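Home and Garden Help > Kitchen > Surfaces and Worktops

Dull rings on a dark worktop, is it the stone or only the sealer?

Posted by Loïc Ferrand, 2019-07-19

Hello to all. I rent out a small holiday flat in Praronberg and I have a problem with the worktop in the kitchen. I hope my English is clear enough, please ask if it is not.

The worktop was already there when I bought the flat. The previous owner told me it is marble, but he also told me the boiler was new, so I don't trust him very much. It is dark and polished. After the last guests left I found five or six dull rings near the sink, the size of a drinking glass. When I look from above I almost don't see them. When I bend down and look toward the window, they are very clear.

I have tried washing with dish soap, then a paste of baking soda which I left for one night. The rings did not change. My brother-in-law says I must buy a stone sealer and put two coats. A company in Brivel came to look and they asked 683 for repolishing the full length, and 209 only for the part next to the sink, but they said the small part may look different from the rest afterwards. The next guests arrive in August, so I have a little time.

What should I do first? And how can I know what material I have?
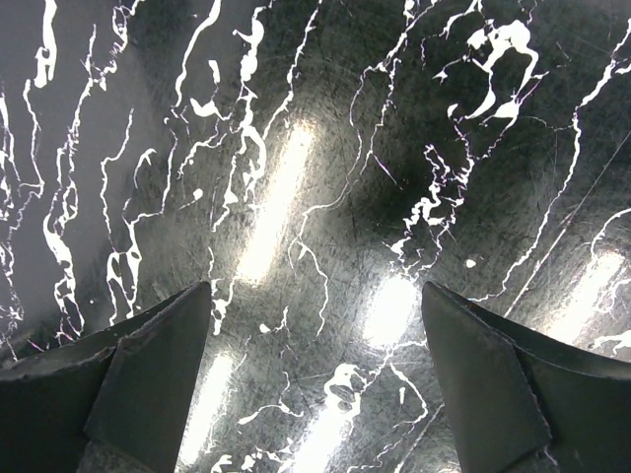

Before anybody can tell you to polish or to seal, you have to find out the material, and this can be done in ten minutes. Look at the front edge and also inside the cut-out for the sink, from underneath, with a lamp. Real stone has the same body all the way through, and a vein on the top will usually continue down the edge. A laminate has a thin skin with chipboard or something similar under it. From the top it is hard to say, a glossy black with white veins like that exists in marble, in quartz composite and in printed laminate, and I have been fooled by all of them. If you find a thin skin, stop there and don't let anyone come with a polishing machine.

If it is really stone, then make the lemon test, but in a place hidden behind the toaster or under a cupboard foot. One drop of lemon juice, wait five minutes, wipe, dry, and look from a low angle as you did with the rings. If there is a dull spot, the stone contains calcite, so it is marble or a limestone. Granite and quartz will normally not react.

In the case of marble your rings are most probably etching. Somebody put down glasses with wine, or lemonade, or vinegar, and the acid has eaten the polish. It is not a stain, so no soap and no paste will lift it. Sealer also does not repair it. Sealer goes inside the pores and slows down oil and coffee, but acid touches the surface anyway. Your brother-in-law means well, but he will only seal the rings in.

For small rings you can do it by hand. You need a marble polishing powder (the white one, tin oxide based), a felt pad and some water. Rub one ring for several minutes with a little pressure, rinse, dry, look. I have used the powder from Ramanauskas and I was satisfied, other brands surely work too. If you can feel the ring with your fingernail, powder is not enough. Then it needs diamond pads, beginning with 1,000 grit and going up to 4,000 or finer before the powder. On a dark stone every mistake shows, so I would leave this to a professional if you have never done it.

Please don't leave baking soda overnight again. It is mildly alkaline and it can leave a white haze which is annoying to remove on dark stone.

Hugo Gautier

Just put a big cutting board on it. We have had one on our kitchen top for years and the guests never ask. Olive oil also makes black stone look nice for a while.

Bela

Olive oil I would avoid, it becomes sticky and after some weeks it smells. The cutting board is fine until August.

Hugo Gautier

Thank you both. I went under the sink with a lamp and it is the same dark stone through the full thickness, and one white vein goes down the edge. The lemon left a dull spot after five minutes, so the previous owner was right for one time. With the fingernail I feel nothing on the rings. I have ordered the powder and a felt pad, and I will start with the ring behind the tap, where it is less visible. Should I also put a sealer after, or wait?

Loïc Ferrand

Wait some days after polishing so that it dries completely, then put a few drops of water on it. If the stone becomes darker under the drops after fifteen minutes, seal it. If not, leave it alone. And buy coasters!

Hugo Gautier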